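We use cookies to improve your experience. By continuing to browse you accept our cookie policy.

Reading time: 2 min

3.2 Sweeping at the threshold

Doorways between tiled rooms were treated as a separate category in the Galley survey of domestic cleaning. Of the 3,724 entries in the household diaries, a large share concerned small dry waste, such as paper scraps and crumbs, gathered close to a door. Participants described the threshold as the place where one job ended and the next began, and several kept a dustpan and a short broom within reach of it for this purpose.

Figure 2 shows a doorway of this type, with brown square floor tiles on the near side and a grey marble-patterned floor beyond.
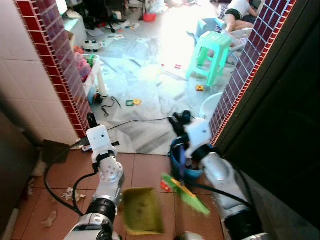
Figure 2. Dustpan and small broom at a tiled doorway, with scraps of paper on the near floor.

The change of floor surface matters for two reasons. Waste is easier to see on a plain, light floor than on a patterned or darker one, and diary keepers in the Marenar group reported sweeping the lighter room more often. Buckets and stools were also commonly stored near the door – a habit that narrows the space left for the broom.

Follow-up visits were made to 15 households in November. In 6 of these, the items kept beside the door had to be moved before sweeping could start. The Bako group showed the same pattern, although its rooms were larger. Storage is considered further in Section 4.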